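Saturday, late

Rain since breakfast, so the walk out to Samonte is off again and I stayed in with the seed catalogs and a pot of tea that went cold twice. I don't mind as much as I pretend to! Nele Geerts called around ten and we talked for 40 minutes, mostly about her mother's kitchen and whether a person can really be sentimental about a countertop (I say yes, and I'd fight for mine).

It got me thinking about breakfasts, of all things. When I was 17 I had the early shift at the Stindell bakery, and I'd come home just as everyone else was getting up, with a bag of rolls going soft in my coat. Dad ate his standing at the window. He did that until he was 76, and I still can't sit down to toast without feeling I'm being a little bit fancy.

Nevzat Erdem came by in the afternoon to return the ladder and stayed for soup, bless him, and then for a second bowl. He thinks I should paint the kitchen pale blue. I had my heart set on yellow, and I've had four paint cards taped up by the stove since November, so you'd think one of them would have won by now. Maybe blue with a yellow something in it? I keep coming around to that.
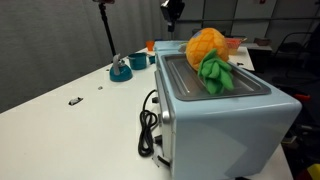
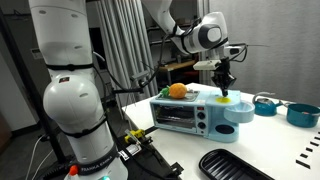
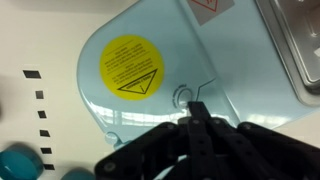 *Pale blue with a bit of yellow, three times over.*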